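June 28, 2025

Left gripper died again. It closes fine, then forgets it has closed and keeps going, like a handshake from somebody's uncle. One kumquat-sized casualty before lunch, juice down the linkage, and a fault light that means either "jaw position lost" or "call McIver." I called McIver. They asked if I'd tried turning it off.

Orest thinks it's the cable. Lorna thinks it's Orest, who zeroed the thing with the jaws half shut and then logged 128 grabs on top of it. All 128 are junk. We start over from 1, and I get to tell Narville, who wanted 4,000 by the end of the month and have a very short word for "delayed."

Re-zeroed it after lunch, jaws wide open this time, both of us watching the readout like it owed us money. It drifted by 3 within 40 grabs. So it probably is the cable, and Orest has been unbearable ever since.
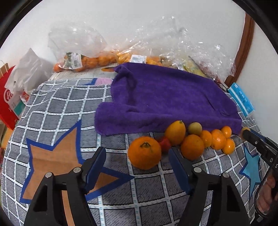
Fruit table, jaws open. The big mandarin is still undefeated.

New cable tomorrow if Finlay remembers. Wash the purple towel.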